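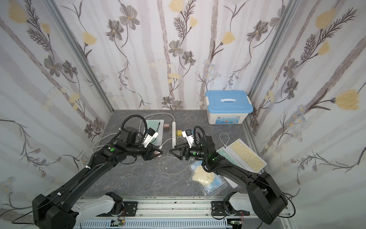 Panagiotis Vrettos lleva la celda de dos brazos del taller de Flemdale desde diciembre. Empieza la revisión por los cables. «El conducto corrugado hace un arco por encima de la muñeca y ahí es donde sufre», explica. «Si el arco queda corto, tira del conector; si queda largo, roza con el módulo de cámara».

Cada 3.000 ciclos para los dos brazos y comprueba las pinzas. El mes pasado se retrasó y el contador marcaba 3.435 cuando abrió la izquierda. «Tenía holgura en un dedo. Cambié los tornillos y volví a calibrar las dos — nunca calibro una sola, porque trabajan enfrentadas».

La calibración le ocupa 13 minutos. Acerca las puntas de los dedos hasta dejarlas casi en contacto, anota la posición y repite la maniobra 6 veces. Si las lecturas no coinciden, revisa la fijación de las bases al perfil de aluminio antes de tocar el programa. «Casi siempre es una placa que ha cedido un poco».

Las placas electrónicas pequeñas, montadas en la parte baja del perfil, las limpia con brocha seca. No usa aire comprimido. «Los hilos son finos. Ya solté uno así y perdí una tarde buscando el fallo».

Paraskevi Sarantis, que prepara las tareas con teclados, adaptadores y cables, le pidió que dejara por escrito el orden de arranque. Vrettos lo resume sin consultar la hoja: corriente, cámaras, brazo izquierdo, brazo derecho. Le queda pendiente cambiar el conducto derecho. El recambio está pedido a Kerekes y todavía no tiene fecha de entrega.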